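How to Put Canned Goods Away and Finally Clean That Edge

My kitchen in Pastmont is on the small side, and for years I treated the brown marble as a parking lot. Groceries came in, cans landed wherever there was space, and there they stayed until I needed the room to roll out dough. My neighbor Aroha Quinlan is the one who got me to handle the cans and the cleaning as one job, and I've kept it up ever since. It takes me 13 minutes on a good evening, longer if the radio is playing something I like.

What you'll need

A soft brush (an old, clean paintbrush is lovely for this)
A vacuum with a narrow nozzle
Two microfiber cloths
A little dish soap made for everyday use
A wooden toothpick or two

Step 1. Get the cans together first

Go around and gather up every can that has wandered off, and stand them all in one spot. The top of a low metal cabinet does nicely, as long as you keep them toward the back where an elbow won't catch them. If your cabinet has slotted vents in the front, leave those clear, please, and don't let cups or bags crowd up against them. I like to turn the labels outward while I'm at it, so I can tell the yellow ones from the pink ones without picking anything up. Pull-tab lids get a quick wipe too, especially if they've been sitting out since March like some of mine had! 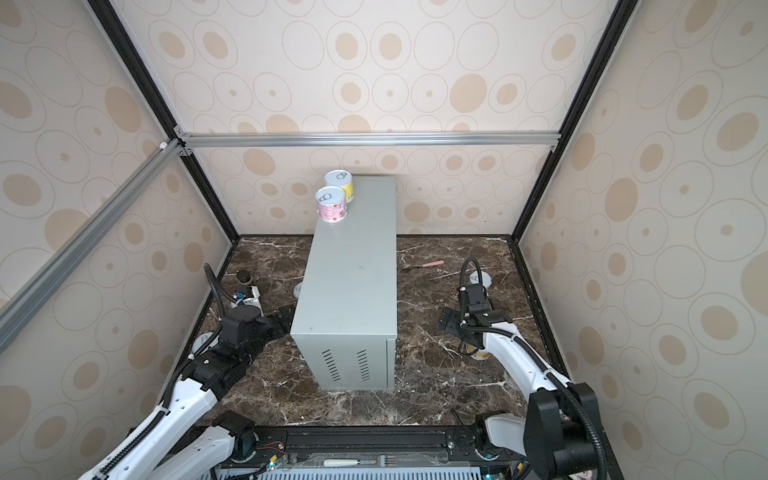 Step 2. Clear the cups and utensils

Now pick up whatever is left. Cups go to the sink, clean or not (I've given up trying to remember which is which), and so does any stray fork or spoon. Look behind things as well as in front of them, because a white cup can hide very well in a corner. You want the marble bare before you start on the crumbs, or you'll only be pushing them from one side of a cup to the other.

Step 3. Loosen the crumbs in the trim

If your marble is bordered by a dark trim strip with a channel in it, you already know where your breakfast goes. Flaky bits settle down in there and a wet cloth just packs them tighter, so start dry. Hold the brush almost upright and work along the channel in short strokes, going gently around any little notches in the rail. Where the flakes have piled up in a clump, tease them apart with the toothpick first. Then follow along with the vacuum nozzle, and pick out any hair or fuzz with your fingers. 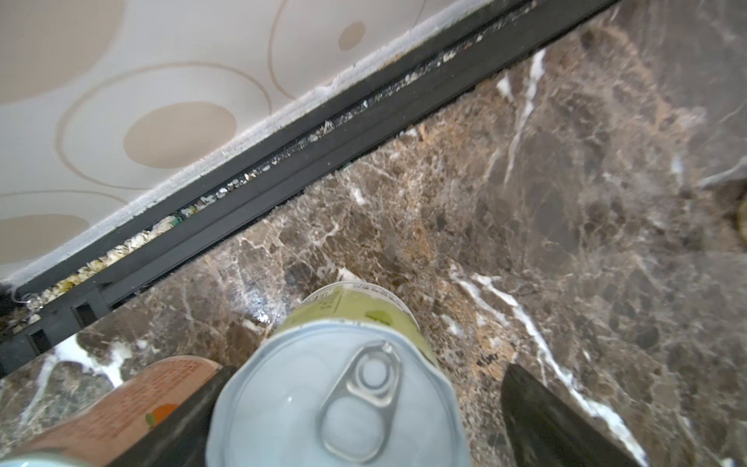
Step 4. Wipe down the stone

Put one small drop of soap in a bowl of warm water, wring your cloth out well, and wipe toward yourself in long, overlapping passes. Skip the vinegar and the lemon, however nice they smell, as both can dull polished marble. Go over it again with plain water and dry it with the second cloth. Bend down and look across the surface toward the light, and any streaks you missed will show up right away.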